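Accueil / Atelier / Tutos / Huiler un plateau de table

Huiler un plateau en bois clair sans le jaunir

Publié le 22/12/2020 par Tadeusz Czerwiński

Bon, je fais vite, j'ai reçu trop de mails là-dessus depuis septembre. Tout le monde veut la même chose : un plateau protégé, mat, qui reste blond. Pas orange. Voilà comment je procède.

Il vous faut
Papier abrasif grain 120, 180 et 240
Une cale en liège
Huile-dure incolore ou légèrement pigmentée blanc
Chiffons coton qui ne peluchent pas (vieux draps, parfait)
Un pad blanc ou une éponge non abrasive
Aspirateur avec la petite brosse
Gants, masque à poussière

Pas d'huile de lin pure. Jaunit. Je sais, votre grand-père faisait comme ça, le mien aussi.

1. Dégraisser
Eau tiède, une goutte de savon noir, on essore bien l'éponge. On ne noie pas le bois. Laisser sécher une nuit, fenêtre entrouverte si possible. S'il y a de l'ancienne cire : essence F au chiffon, deux passages, changer de chiffon souvent sinon on étale.

2. Poncer
120 seulement s'il y a des rayures ou un vieux vernis. Sinon directement 180. Toujours dans le sens du fil, même à la ponceuse orbitale je finis à la main. Puis 240. On s'arrête là ! Plus fin que ça, le bois se ferme et l'huile ne rentre plus. Umesh Rajput, de chez Pemdale, monte à 400 sur ses petites boites tournées, mais c'est des boites, pas une table où on mange.

Attention au placage. S'il est mince, on le traverse en deux minutes avec du 120. Regardez le chant avant de commencer. Dans le doute, 240 à la main et rien d'autre.

3. Dépoussiérer
Aspirateur, puis chiffon à peine humide. Le chiffon humide relève un peu les fibres, c'est voulu. Attendre que ce soit sec, un coup de 240 très léger, re-aspirateur. Étape que les gens sautent. Après ils m'écrivent que ça accroche.

4. Tester
Sous le plateau, dans un coin. Toujours. Laisser sécher complètement avant de juger la couleur, l'huile fraîche fonce tout. Si c'est trop chaud à votre goût, prendre la version pigmentée blanc, ou mélanger moitié-moitié avec l'incolore (même marque, même gamme).

5. Première couche
Bien remuer le pot, les pigments tombent au fond. Verser peu. Étaler au chiffon ou au pad, en couche fine, sans s'arrêter au milieu du plateau. Travailler par bandes sur toute la longueur. Attendre 9 minutes, pas plus, puis essuyer tout l'excédent. Tout. Si ça brille encore, c'est qu'il en reste, et ça collera pendant des semaines.
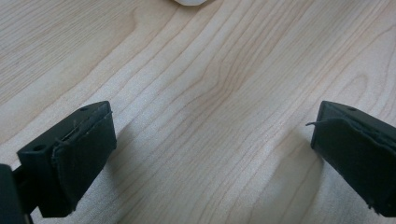
Séchage : une nuit au minimum avant la suite. Dans une pièce froide, comptez le double. Ne rien poser dessus, même pas « juste une tasse ».

6. Deuxième couche
Pareil, encore plus fine. Égrener au pad blanc avant, dépoussiérer. Pour une table de cuisine je mets une troisième couche sur les bords, là où on pose les avant-bras. Pour un bureau, deux suffisent.

7. Patienter
7 jours sans eau. On peut s'en servir doucement avant, mais sous-plats et essuyage immédiat. Pas de nappe plastique.

SÉCURITÉ : les chiffons imbibés d'huile peuvent s'enflammer tout seuls. Oui, vraiment. À plat dehors ou trempés dans un seau d'eau, jamais en boule dans la poubelle.

Entretien
Savon doux, chiffon essoré. Une couche d'huile par an, ou quand l'eau ne perle plus. Tache d'encre ou de vin : 240 localement, dans le fil, en débordant large, puis un peu d'huile. C'est l'avantage sur le vernis, on reprend juste la zone.

Pour le prix : mon dernier pot m'a coûté 30 euros et il en reste encore pour l'entretien. Bien refermer le couvercle, sinon une peau se forme dessus.

Les questions en commentaire svp, pas par mail, j'arrive plus à suivre. Le tuto sur les piètements arrive quand j'aurais le temps.

Classé dans : finitions, huile, bois clair
Article précédent : Recoller une chaise bancale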